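4. Putting your glasses away

I do this bit every night and I still go slowly! Open the Barkeck case flat on a table, give both lenses a quick wipe with the cloth, then fold the arms in and lay the glasses inside. Keep your fingers on the rims if you can (dark lenses show every single smudge, believe me).

Note: shake out any grit first. I once skipped it and got a scratch 11 mm long on a pair I'd owned since October.

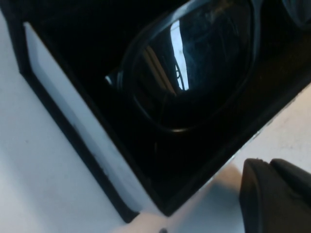
5. Closing the case

Check that no part of the glasses is sitting over the rim, then bring the lid down gently. If it won't shut, don't press – open it up and shift the glasses a little.

Caution: never leave the case on a hot dashboard.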